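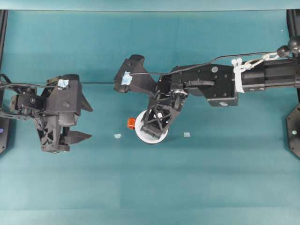 The table in the back room at Firari was the color of a swimming pool, and Tomos Foulkes loved it more than any piece of furniture he had at home. He had covered it himself one hot August, pulling the teal cloth tight at the corners until his thumbs ached, and he still ran his palm over it every morning on his way to the kettle. You could put anything on that color and it looked important! A button. A broken watch. The heel of a loaf, once, which he admired for a good minute before he ate it.

On 11th January the bus from Tasuvbridge was late, so by the time he got his coat off, Mrs. Sampaio was already waiting on the step with a biscuit tin under her arm.

"It's the whole clock," she said. "I think. My brother took it apart and then he moved to Lurnent."

Tomos could have hugged her. A whole clock, in a tin! He carried it through with both hands and eased off the lid, and there it all was, wheels and pins and tiny screws, with a folded bit of paper on top that said 604 in pencil and nothing else.

"What's 604?" he asked.

"I was hoping you'd know."

He started with the big wheels, because the big wheels always cheer a person up, and set them out in a row with plenty of teal between them. Then the smaller ones. Mrs. Sampaio took off her gloves to watch and ended up on the other stool, turning each piece the right way up before she passed it over. She was good at it — quick fingers, no fuss — and when a pin rolled for the edge she had it under her thumb before he'd even moved.

They worked for almost 4 hours and forgot about lunch. She told him how the clock used to strike in the night when she was small, how she would lie there and count along and always fall asleep before the end. He told her about the first one he ever fixed, which ran backward for a week and which he'd thought was wonderful.

Near the bottom of the tin they found the bell. It was no bigger than an egg cup. Tomos set it down in the middle of the cloth and handed her the wooden end of his screwdriver.

"Go on," he said.

She tapped it, very lightly, and the note went up into the corners of the room and stayed there.

"Oh," said Mrs. Sampaio. "That's him." And she pulled her stool in closer and reached for the next wheel.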